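I got to Koltano a little after seven in the morning, which I'd been told was late. The bakery had already sold out of rye. The woman who runs it waved me through to the back anyway, handed me a coffee I hadn't asked for and went straight back to shaping rolls, so that's how we did the interview - me on a flour sack, her with her back to me half the time.

She grew up over in Bedoya, where her grandmother baked for the whole street. "Everybody brought their own dough and she had the oven," she told me. "You'd scratch a mark on top so you got the right loaf back. Ours was a fish. A terrible fish!"

I asked if that was when she knew she wanted to bake. She laughed so hard she had to put the dough down. No, she wanted to drive trucks. She did drive trucks, for years, mostly hauling tile out to Flereck, and she only started baking because the bread at the truck stops was so bad.

"I had a starter in the cab with me," she said. "In a jar, in the cup holder. It got everywhere one summer. I was finding it in the seat belt at Christmas." 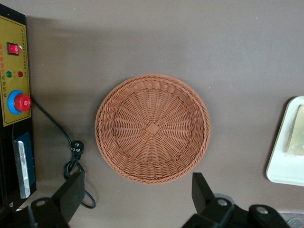
The shop came later, and it came with a loan and a secondhand oven that took up most of the kitchen. Her first October she was making 30 loaves a day and taking half of them home. Now it's closer to 500 on a holiday weekend, and she still does the scoring herself, because (her words) she's fussy and she's fast.

I wanted to know about the big dark loaf everyone in line seemed to be after. It's called the Monudico, and the story in town is that the recipe goes back to 1633. I asked her straight out if that was true.

"It's on the sign," she said, and then, after a while, "The year is from the church. The recipe is from my aunt. She'd be thrilled to hear she's that old."

It's mostly whole wheat with a little molasses, and it rests for 2 nights before it goes in. I tried to get the amounts out of her and got nowhere. She did say that people at home rush the second rise and then blame the flour, and I went a bit quiet at that, seeing as I'd complained about my flour on the way in.

The phone rang and it was somebody wanting rye. "Tomorrow," she said, "and come early," and then she asked me to move, because I was sitting on the flour she needed next.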